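Wer einem Roboter etwas beibringt, arbeitet

Ein Meinungsbeitrag von Shiela Sebastian

Im Mai habe ich für Wolstead elf Arbeitstage lang Handgriffe vorgemacht. Ich habe Dinge aufgehoben, versetzt, gedreht, wieder hingestellt und von vorn angefangen. Mein Vertrag nannte das »unterstützende Tätigkeit bei der Datenerfassung«. Der Begriff hat mich damals nicht gestört. Heute stört er mich, und ich möchte erklären, warum.

Die Branche kennt im Wesentlichen zwei Wege, einem Roboter eine Aufgabe zu zeigen. Beim ersten sitzt oder steht ein Mensch an einer Fernsteuerung und führt den Roboterarm selbst. Beim zweiten ist gar kein Arm dabei. Man nimmt zwei Greifer in die Hände, die so gebaut sind wie die Greifer, die später am Roboter sitzen, und erledigt die Aufgabe damit. Kameras zeichnen auf, was die Greifer tun, und aus vielen solchen Aufzeichnungen lernt ein Modell die Bewegung.

Ich habe beides gemacht. Die Fernsteuerung bei Uvora, ein halbes Jahr vorher, die Handgreifer dann bei Wolstead. Die Unterschiede werden gern kleingeredet, vor allem von Leuten, die nur die fertigen Datensätze sehen. An der Fernsteuerung merkt man jede Grenze der Maschine sofort. Der Arm kommt nicht um die Ecke, das Handgelenk ist am Anschlag, also plant man anders. Mit den Handgreifern vergisst man diese Grenzen nach einer Stunde. Die eigene Schulter kann mehr, der eigene Rumpf dreht sich mit, und man zeigt Bewegungen, die kein Arm nachmachen wird. Amado Manalo, der uns eingewiesen hat, sagte deshalb ständig: »Ellbogen ruhig, Füße stehen lassen.« Ich höre das heute noch beim Abwaschen.

Eine der Aufgaben war eine künstliche Pflanze auf einem kleinen weißen Tisch. Man fasst sie unten, mit beiden Greifern, und muss dabei aufpassen, dass die Fingerspitzen nicht in die Blätter geraten. 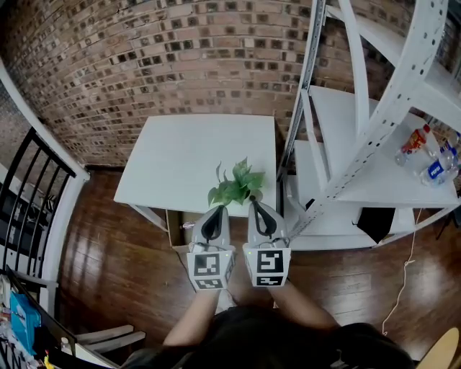
Warum nimmt man nicht einfach die bloßen Hände und filmt sie?

Weil eine Hand fünf Finger hat und der Greifer des Roboters meistens zwei. Was die Finger nebenbei erledigen, etwa ein kleines Nachfassen oder Abstützen, lässt sich auf zwei Backen kaum übertragen. Mit dem Greifer in der Hand ist man von Anfang an auf das beschränkt, was das Gerät kann, jedenfalls beim Zufassen. Es gibt Forschung mit Aufnahmen bloßer Hände, und sie wird besser. Für feine Aufgaben ziehen viele trotzdem noch den Umweg über das Werkzeug vor.

Das klingt nach einer simplen Tätigkeit, und in gewisser Weise ist es eine. Man muss nichts programmieren. Man braucht keinen Abschluss. Am zweiten Tag beherrscht man die Geräte, am dritten wird man langsamer, weil man anfängt, über die eigenen Bewegungen nachzudenken. Danach trennt sich, was brauchbar ist und was nicht. Gute Vorführungen sind gleichmäßig, ohne steif zu sein. Sie enthalten kein Zögern vor dem Zugreifen, denn das Zögern wird mitgelernt. Sie enthalten auch kein Überschwingen, kein »ach, doch lieber von links«. Und sie müssen sich trotzdem voneinander unterscheiden, sonst lernt das Modell eine einzige Bewegung auswendig und scheitert, sobald der Gegenstand eine Handbreit weiter rechts steht.

Das ist eine Fertigkeit. Sie steht in keiner Stellenanzeige.

Die Sammlung, an der ich beteiligt war, umfasste am Ende 3.452 angenommene Durchgänge. Charito Dagdag hatte davon mehr als alle anderen beigetragen, und wer ihr zugesehen hat, verstand schnell, weshalb. Sie hatte vorher in einer Wäscherei gearbeitet und legte eine Ruhe in die Arme, die wir anderen uns erst angewöhnen mussten. In der Projektbeschreibung, die Wolstead später an Partner verschickte, kommt sie nicht vor. Dort heißt es, die Daten seien »mit kostengünstiger Handhardware erhoben« worden. Die Hardware wird genannt, die Hände nicht.

Man kann einwenden, das sei in jeder Industrie so. Auf der Verpackung eines Kühlschranks steht auch nicht, wer ihn montiert hat. Gerardo Tolentino, mit dem ich bei Uvora gearbeitet habe und der heute selbst solche Erhebungen leitet, hat mir genau das entgegengehalten. Er meinte außerdem, Namen in Datensätzen seien ein Problem für den Datenschutz, und wer eine Vorführung zurückverfolgen könne, könne auch Leistung überwachen. Der zweite Punkt ist ernst zu nehmen. Ich möchte nicht, dass irgendwo eine Rangliste liegt, in der meine Armbewegungen eine Note haben.

Der Vergleich mit dem Kühlschrank überzeugt mich weniger. Wer ein Gerät montiert, baut nach einem Plan, den andere entworfen haben. Wer eine Aufgabe vormacht, liefert den Plan gleich mit. Es gibt keine Zeichnung, auf der steht, in welchem Winkel man eine Plastikpflanze anfasst. Das entscheidet der Mensch mit den Greifern, Durchgang für Durchgang, und das Modell übernimmt die Entscheidung. Näher liegt für mich der Vergleich mit einer Sprecherin, deren Aufnahmen für eine künstliche Stimme verwendet werden. Dort hat sich wenigstens herumgesprochen, dass man über Rechte und Bezahlung reden muss.

Bezahlt wurden wir übrigens pro angenommenem Durchgang, mit einem Tagessatz als Untergrenze. Auf dem Papier ist das fair. In der Praxis führt es dazu, dass man die schwierigen Varianten meidet. Wenn mir ein sauberer Griff von vorn jedes Mal gutgeschrieben wird und der Griff von der Seite nur manchmal, mache ich ihn von vorn. Mercado, ein kleinerer Anbieter, für den Jhun Javier arbeitet, zahlt nach Stunden und wirft mehr weg. Jhun behauptet, die Daten seien am Ende besser, und ich glaube ihm, obwohl er natürlich Partei ist.

Noch etwas zur Umgebung, weil sie oft unterschätzt wird. Gearbeitet wird nicht unbedingt in einem Labor, wie man es sich vorstellt. Bei uns gab es eine Backsteinwand, ein weißes Metallregal mit ein paar Plastikflaschen und Leuchtstofflicht von der Decke. Die Kameras am Greifer nehmen sehr viel vom Raum mit auf. Für das Training ist das gewollt, denn ein Modell, das nur leere Tische kennt, hilft später niemandem in einer Küche oder einem Lager. Für die Menschen heißt es aber auch: Wer durchs Bild geht, ist drin. Trunthorpe, einer der Abnehmer, verlangte eine schriftliche Zusage, dass keine Gesichter in den Aufnahmen vorkommen. Wie diese Zusage im Alltag eingehalten werden sollte, blieb uns überlassen. Wir haben uns angewöhnt, Bescheid zu rufen, bevor jemand den Raum betritt.

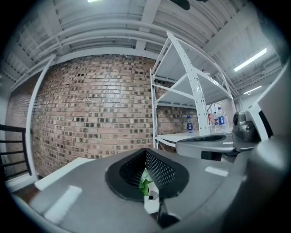
Blick von der Kamera am Greifer: etwas Grünes in der Öffnung, dahinter ein zweites Gerät vor dem Regal.

Was wäre also besser zu machen? Ich habe keine große Theorie anzubieten, aber einige Forderungen, die sich morgen umsetzen ließen.

Erstens gehört in jede Beschreibung eines solchen Datensatzes, wie viele Menschen daran gearbeitet haben, unter welchem Vertrag und nach welchem Modell sie bezahlt wurden. Dafür braucht man keine Namen. Wer will, soll genannt werden dürfen, wer nicht will, bleibt ungenannt. Gerardos Bedenken wären damit ausgeräumt, jedenfalls die zum Datenschutz.

Zweitens sollten die Vorführenden erfahren, was aus ihren Aufnahmen wird. Ich habe in elf Tagen kein einziges Mal gesehen, wie ein Roboter etwas nachmacht, das ich gezeigt hatte. Das ist auch fachlich dumm. Hätte man uns nach der ersten Woche vorgeführt, dass der Arm an einer bestimmten Stelle hängen bleibt, hätten wir in der zweiten anders gegriffen. Bei der Fernsteuerung bekommt man diese Rückmeldung im selben Augenblick. Mit den Handgreifern bekommt man sie nie, wenn sie niemand organisiert.

Drittens die Pausen. Zwei Greifer vor dem Körper zu halten, strengt Unterarme und Nacken an, auch wenn das einzelne Gerät leicht wirkt. Unser Plan sah zehn Minuten Pause nach jeder Einheit vor, und eine Einheit hatte 88 Durchgänge. Wer schnell war, kam also früher zur Pause, wer sorgfältig war, später. Ich halte das für verkehrt herum. Pausen gehören an die Uhr.

Amado, dem ich diesen Text vorab geschickt habe, findet mich zu streng mit Wolstead. Er schreibt, die Firma sei klein, vieles sei neu, und man habe schließlich zugehört, als sich zwei von uns über die Handgelenke beschwert hätten. Das stimmt, wir bekamen danach andere Griffbezüge. Er schreibt auch, die meisten hätten die Arbeit gern gemacht. Das stimmt ebenfalls, und ich nehme mich nicht aus. Es gibt Vormittage, an denen einem alles gelingt und die Bewegung ganz von selbst kommt.

Gegen den Begriff »unterstützende Tätigkeit« habe ich trotzdem etwas. Bei der nächsten Erhebung, für die man mich anfragt, werde ich darum bitten, dass im Vertrag »Vorführung« steht und dass die Pausen nach der Uhr gehen. Jhun hat mir gesagt, bei Mercado sei beides verhandelbar.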